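Pusto 21 Serving Tray

Item 2404

We stock trays for people who carry things to a table and back again, and most of what gets said about trays in this trade is padding. Makers like to call them "lifestyle surfaces." Ferier sent us a sample with a booklet 800 words long – it didn't mention the weight once.

The Pusto 21 is 21 inches on the long side. It holds a teapot and cups, or a dinner plate and a glass if you don't mind them touching.

What the maker claims

"Spill-proof rim." We doubt it. The rim will slow a spill down. Tip the tray and you'll still be mopping.

"Dishwasher friendly." Kanako Morikawa in our returns department has seen too many warped trays to repeat that one. Wash by hand and dry it standing up.

"Non-slip." On a level table, sure. On a sofa arm, no.

Bamboo or painted?

Bamboo hides scratches better than paint, whatever the Prorkamier catalog tells you. It also stains if you leave tea on it overnight. A bamboo surface with a pale rim is the usual compromise, and a water bottle stands on it well enough. 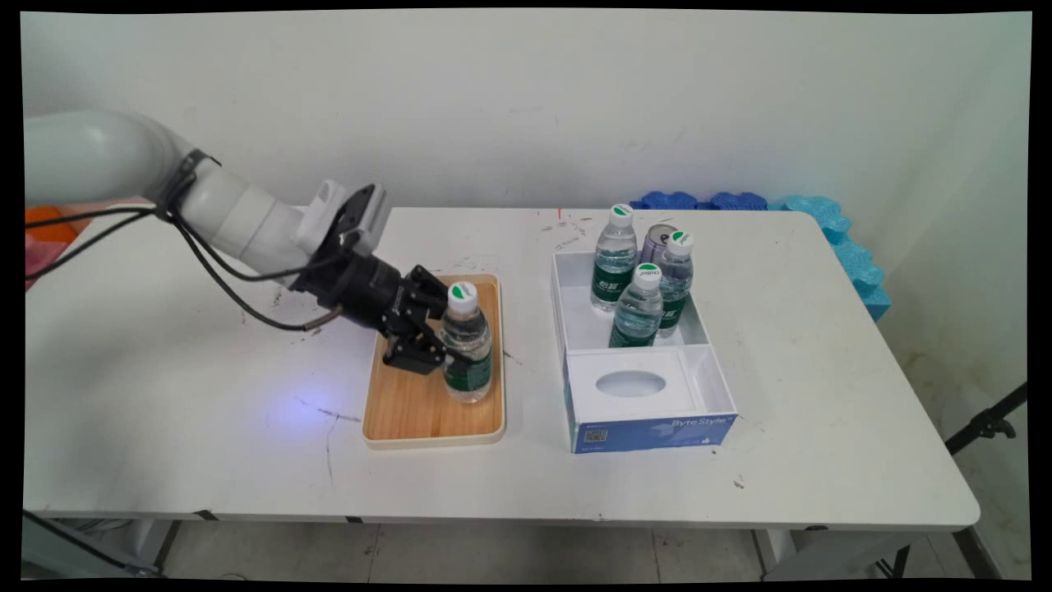 Shipping and returns

Orders placed by noon Friday leave the same day. Returns accepted for 2 months, unwashed trays included, though Riku Hirano would rather you rinsed them.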